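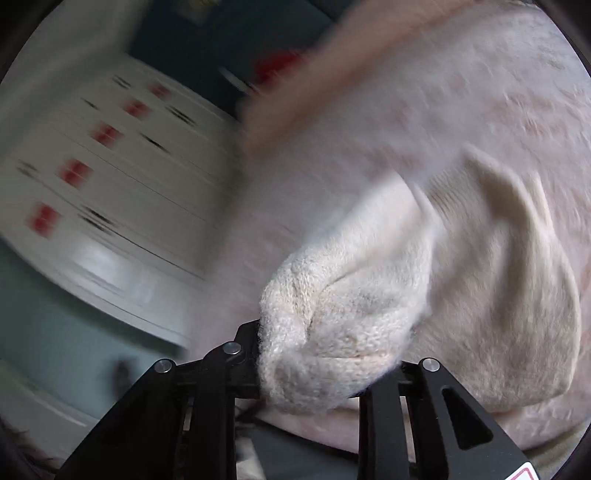

Zelavska Knit Rental is looking for a part-time folder and sorter (mornings, with the odd Thursday evening)

Hi! I run Zelavska, a small sweater rental and resale business, and I'm up to my ears in knitwear. We send cozy things out to people who want a different sweater every month, and every one of those sweaters comes back, gets washed by our laundry partner, and then has to be looked over, folded and put away by somebody. For a long time that somebody was me. I love it, I really do, but I also need to answer emails and eat lunch.

So I'm hiring! One person to start, maybe a second one in the fall if things keep going this way.

What you'd be doing

Mostly you'd be handling soft stuff all morning. Clean pieces arrive in bags, you tip a bag out, and you spread each thing flat on the bed, front side up, so you can see it properly. (Yes, we use a bed. I tried a folding table and my back complained, and sleeves kept sliding off the sides.) Then you check the collar, the cuffs, the seams and the bottom ribbing, and run your hand over the front for pulls. If it's good, you fold it our way and it goes in the drawers. If it isn't, it goes in the mending pile with a note pinned on.

The plain ones are quick. The decorated ones take longer, and we have more and more of those, with bows and pom-poms and hearts and little knitted cherries. Every one of those bits gets a gentle tug, and then you fold so nothing hard gets squashed in the crease.

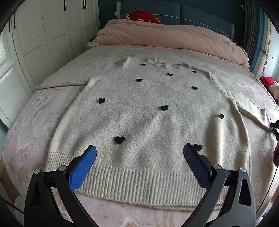

Cream knit with black hearts, laid out flat on the bed.

I'm very fond of the heart ones, and they're also the ones that teach you the job. If you fold straight across the middle like you would with a T-shirt, the hearts end up pressed against each other and leave dents in the knit. Sleeves in first, smoothed down, then up from the hem in thirds, with a sheet of tissue between the layers. I'll show you. It takes people a day or so to stop doing it the old way.

Besides sweaters there are the towels and blankets, which are our Mirnirora line. That's a smaller side of things, but it's bulky, and fuzzy fabric sheds like you wouldn't believe, so do those last and lint-roll the bedding afterward. We currently have 591 pieces in circulation counting everything, and no, they aren't all home at once, thank goodness.

Everything gets logged in Bivex, our stock program. It's easy. You type the number from the label, pick a condition from the menu and hit save. If you can text, you can use Bivex.

Hours and pay

25 hours a week, Monday through Friday, 8:30 to 1:30. One Thursday a month we stay late to swap out the seasonal stock and I order food (you're paid for that too, on top of the regular hours). Pay is hourly and goes up after your first 2 months. I'd like to have somebody in by April, but I'll wait for the right person.

You'd be working upstairs at the Jadoon building, over the frame shop. There are stairs and no elevator, and the bags can weigh up to 68 pounds when the blankets come back. We split those before carrying them, so please don't be a hero about it.

Who I'm hoping for

You don't need shop experience. I'd much sooner have someone who notices a loose thread from across the room and can't leave a crooked stack alone. You should be OK with being on your feet, and OK with wool, mohair and fluff of all kinds. If you have a wool allergy this would be a miserable job, so please think about that one before applying. Being able to sew on a button or close a small hole is a big plus, and I'd pay a bit extra for it.

I talk while I work and there's usually music on. If you like silence, headphones are fine, I won't be offended.

How to apply

No resume needed, though send one if you've got it. Write me a few lines through the contact form on the Zelavska page with "Folding" as the subject, and tell me which mornings you could come in for a paid trial. Also tell me about a piece of clothing you've kept way too long. I read every single one of those!

I'll reply to everybody, usually within the week. Trial mornings are two hours, coffee's on me, and you should wear something you don't mind getting fuzz on.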